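Re: [grakasar-readers] August pick - is anybody else stuck in the middle?

Hi all,

Ekow Aryee wrote:

> I'm at chapter 7 of The Salt Warden and I'm wondering if I should
> keep going. The opening with the drowned bell hooked me, and then
> we get what feels like forever of Maren walking around Iltcombe
> asking people about fish prices. Does the shifter plot ever come
> back? And is the harbor master supposed to be the love interest,
> because if he is I'm going to need somebody to talk me into it.
> Also, do I have to have read the first one?

Keep going! I almost quit in the same spot, Ekow, and I'm so glad I didn't. I won't spoil anything, but the fish prices matter (I know, I know) and the walking around stops pretty suddenly once she gets the key to the ice house. I read from there to the end in one night and was useless at work the next day.

On the harbor master - hmm. I think you're supposed to be suspicious of him for a good long while, and I was, and then there's the scene with the lantern and the wet gloves and I came around completely. My sister read it the same week and she never did warm up to him. She says he talks like a man reading a warning label. So you may be on her side of this, and that's fine, the book works either way. Stick with him until the lantern before you decide.

The shifters do come back. If you want wolves on every page this isn't your series, though. The author is much more interested in what it's like to live next door to one, and who gets told and who doesn't, and I liked that a lot more than I expected to. There's a whole argument between Maren and her aunt about a locked gate that I read twice because the aunt is so funny and so awful.

Do you need the first book? I'd say no. I read them out of order by accident (grabbed the wrong one from the free pile) and only got lost once, when somebody mentions Hashmi as if we've all met him. He's the ferryman from book one, he has a bad leg and he owes Maren's mother money. There, you're caught up.

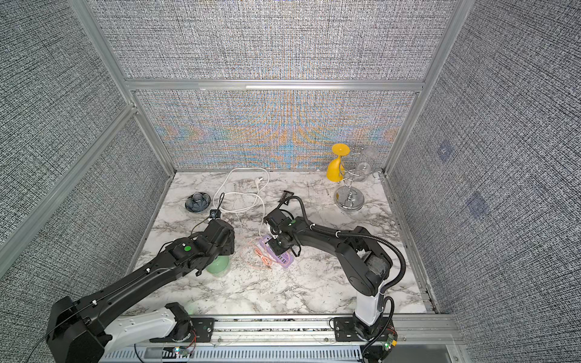
Two robot arms over a marble tabletop.

My own complaint is the length. My paperback is 194 pages for book one and this one feels like double that, and I'm pretty sure the whole wedding could have gone. Do we care about the cousin's wedding? I didn't. There are also 2 different characters named Tobin, one of them a dog, and I spent most of a chapter thinking the dog had gone to law school. An editor should have caught that.

The other thing is the cover. Gritel put out the new edition with a shirtless guy in front of a full moon and there is no such person in the book! The harbor master never so much as rolls up his sleeves. The old cover had the bell on it, under green water, and I'd have picked that up off any shelf. If anyone has a spare copy of the old one I'd happily trade my duplicate of the ghost story collection we did in the spring.

I'd give it four stars out of five, maybe four and a half if I'm allowed to skip the wedding when I reread. For what it's worth I liked it better than our last three picks, and I know some of you loved the vampire bakery one, so please don't write to me off list about it again.

Ekow, write back when you hit the ice house. I want to know if you guessed who was in there, I was so sure and so wrong.

Oh, and could whoever has the sign-up sheet for next month put me down for the selkie book? I already have it on my e-reader.

Happy reading,
June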